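About us

Nandlow is a small laundry and mending shop. Wash, dry, fold, buttons, hems, the odd zipper. Started in August with one machine and a folding table, still small, still busy.

What we do

Regular wash and fold. Bed sheets, towels, work clothes. Knits and fleece go in separate, cold, low spin. Please tell us if something sheds!

Pickup on the Olitz side of town, drop-off anywhere else. Zedau people, we know, we know, we are working on a route for you.

Last year we did 2,005 loads. Year before that 1,142. So yes, the phone is sometimes not answered. Leave a message, we do call back.

How we work

Darks and lights get sorted by hand before anything goes near a washer. Pockets checked. Every order gets its own basket and its own tag, and stays in that basket start to finish. No mixing, ever. We had a mix-up once with two black sweaters and that was enough.

Baskets are wicker, mostly. Plastic ones crack, and wicker lets the air thru. We wipe them down between orders and re-line the ones with rough spots so nothing snags. Old ones get retired to hold clothespins.

Stains: circle it with chalk or just stick a note on. We try twice. If it won't come out we tell you and we dont charge for the second try.

In hand, a black garment and a white cloth
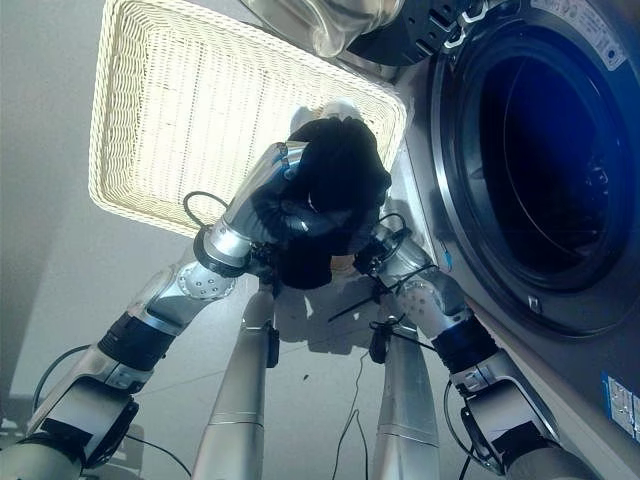
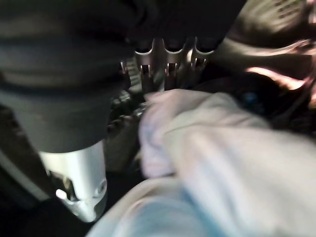 Prices went up a little on April 1, 2021 and have not moved since. Minimum order is 23 dollars, hems are extra, ask at the counter. Hotels and guest houses pay by weight, seperate price sheet, we can email it.

Where we are

Laskowska, ground floor, door next to the bike rack. Ring twice if it's locked, somebody is in back with the dryers going and can't hear the first one. Parking behind the building, two spots, the left one is ours.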